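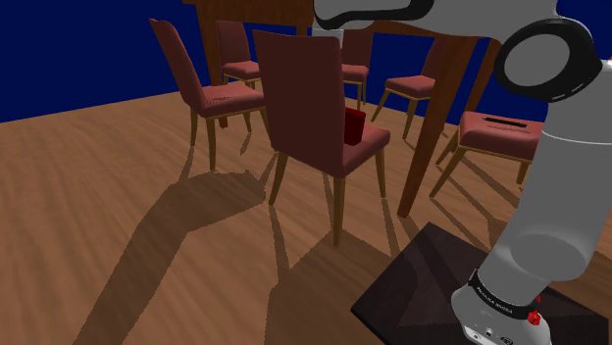 Posted by Stanley

February 27, 2022

Our little planning package, Momerard, got its new release out the door this weekend, and I've been playing with it way more than I should (my laundry can vouch for that). If you've been on the July version all this time, go update — the grasp planner alone is worth it!

The big change is how it treats furniture. The old planner wrapped every chair and table in one fat box, so anything sitting on a seat counted as being inside an obstacle and the arm would just refuse to go. Now each piece gets split up into a back, a seat, legs and so on, and the planner can reason about the space over the cushion. My favorite test for this is the dining room one, where there's a red box on a chair and the arm has to plan a grasp on it without swinging through the table. It's a fussy little problem, and I've lost whole evenings to it. 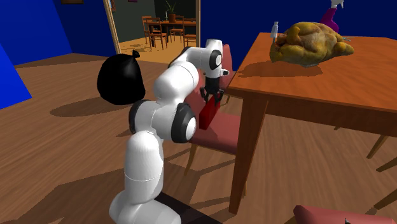 I ran 50 randomized starts on the new build with the default settings, and 4 of them ended with no plan found. I can live with that, although I'd love to know what those four have in common. My guess is the wrist joint hitting its limit, so I've turned on the extra logging and will post what I find.

Planning is faster too. The slowest query on my desktop used to take 12 seconds and now it takes two, mostly thanks to the new collision checker that came over from the Görtz branch. You do have to rebuild your scene cache once after updating, and yes, I forgot, and yes, I filed a bug against myself.

One warning for folks who use the Navora plugin for camera input: it doesn't load with this release yet. The message format changed and the plugin still expects the old one. A patch is in review, so stay on the older build if you depend on it. Everybody else, grab the update from the usual downloads page, and send me your weirdest chair models — I'm collecting them for the next round of tests.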